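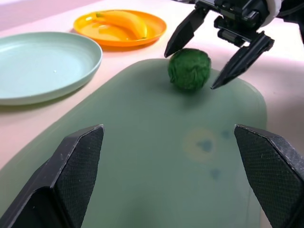

Vol. 8, No. 2

Plastic in the Wash: Hiu-tung Kwan on Cafeteria Dishes, Surface Wear and Replacement

Interview by Kai-wen Sin

Hiu-tung Kwan has managed tableware purchasing for the Clallaldale school meals service since it was merged with the county kitchens. Her budget covers plates, trays, cups and the racks they travel in. Before that she worked in the test room at Tseng, a supplier of molded dishes, and her answers still tend to begin with the material.

I asked first why schools continue to buy plastic when ceramic lasts longer on paper.

"It lasts longer until it is dropped," she said. "In a restaurant the person carrying the plate is trained. In a school the person carrying the plate is six. We also have to look at the weight of a full rack, and who is lifting it." Her current stock is mostly polypropylene, with older melamine in the two kitchens that have not yet changed over.

The two materials fail differently. Melamine is hard and holds its gloss, but it chips at the rim and stains from tea and tomato. Polypropylene does not chip in ordinary use. It scratches, and over time the eating surface turns dull.

"People report dullness as dirt," Kwan said. "A cook sends the plate through again, then a third time, and now the plate has aged three days in one morning. I would like them to run a fingernail over it first. If the nail catches, the plate goes in the retirement bin."

Her department keeps a record for each delivery, with the date it entered service and the kitchen it went to. The batch she knows best is a set of 400 plates that went to a single school. When it was recalled for inspection, 274 were returned in usable condition. She does not regard the missing ones as a material problem.

"Most of a plate's life ends in the trash can, with the napkin," she said. "We changed where the cans stand. The plate now goes on the rack before the child reaches the can. I can't give you a clean figure for what that saved, as the menu changed in October as well."
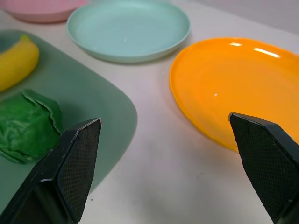 On color she is cautious. Suppliers offer wide ranges, and schools like to choose, but pigment affects how wear shows. Scratches stand out on dark shades, and food stains stand out on pale ones. Clallaldale buys mid-tones where it can. It also uses color to separate allergen meals, and in that case the shade is fixed and may not be used for anything else in the building.

"Once a color means something, you have lost it for decoration," she said. "Principals do not always enjoy hearing that."

Chun-hung Cheung, who runs the dish room at the largest of the kitchens, joined us for part of the conversation. His concern is drying. Polypropylene holds less heat than ceramic, so water that would flash off a china plate stays on the plastic one. His crew moved to a rinse aid from Zenar and widened the spacing in the racks, using every second slot for deep dishes.

"The spacing did more than the chemical," Cheung said. "It costs us almost 8 extra racks at lunch. I would still do it. If you stack them wet, you wash them again."

Trays are handled separately. Kwan specifies rounded corners, inside and out, on the grounds that a square corner collects residue and is the first place to crack. She also asks for a stacking lug, so that air can pass between trays on the cart. The Ullora pattern she buys at present has one on each side. An earlier pattern had none, and the trays had to be pulled apart by hand.

Asked what she would tell a smaller district, Kwan suggested ordering a sample case and putting it through the district's own machine for a full term before signing.

"The data sheet gives you a temperature," she said. "It was measured in somebody else's machine. Look at the flatness afterward. Put the plate on a counter and press the rim. If it rocks, the center has lifted, and it will only get worse."

Her next order goes out to bid in the new year. It will include replacement rims for the cup racks, which Cheung has requested twice.

Interview recorded 22/12/2021 and edited for length.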